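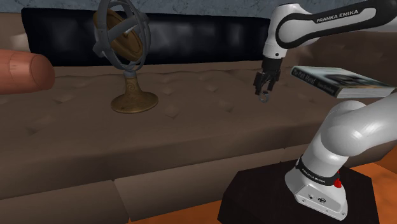
Sachiko Tsuji asked, ahead of the talk, whether a simulated pick score should be allowed anywhere near a purchasing decision. Her note said that Demgate had been shown good numbers by two suppliers before and had bought neither product. I will come back to her at slide 6.

Slide 1. Title and scope
Review of the Prorex scene package, supplied by Clallden. Talk covers the rendered test set only. Pricing at the end if time allows. Hold questions on licensing for Géza Csonka.

Slide 2. What is on offer
Prorex is a scene library plus a scoring tool. The customer picks an arm model and a policy, and the package returns a score per object and a log. Our trial licence gave us 214 scenes. The arm in the opening slide is the Franka Emika model, on a pedestal in front of a sofa. Say that other arms are listed in the catalogue but we did not load them.

Slide 3. Object choice
Point to the ring under the fingers. Thin, nearly upright, open in the centre: a small error in height or angle matters more on this than on the book to its right. The ornament on its flared stand is a different problem, with crossing bands and gaps between them. Ask the room which they would try first. Do not wait long for answers.

Slide 4. Support surface
The seat has shallow dimples. In Prorex the upholstery is a rigid mesh by default. Soft contact is a paid option and we had it for the last 9 days of the trial. Scores on small objects changed when it was switched on. Table is in the handout, page 9.

Slide 5. Method
100 attempts per scene, fixed seed list, same policy throughout. Shota Oda ran the batches. Yoshinori Oda checked the logs separately and found one scene where the score file and the log disagreed. Clallden have confirmed the fault and given us a patch date in May. Leave that scene out of every average.

Slide 6. Answer to Sachiko Tsuji
Use the score to rank policies against each other. Do not use it as a pick rate for a real cell. The Sombatkul bench results did not match in absolute terms, although the order of the policies was the same. If pressed, show backup slide B2.

Slide 7. Weak points
Batch export is slow. The friction settings are stored per scene, with no global override. Documentation for the contact option is thin. Support replied to all our tickets, mostly within a working day.

Slide 8. Recommendation
Single-seat licence for one year, with soft contact included. Review after the patched scene has been rerun. Sayaka Sasaki has the quote and can circulate it.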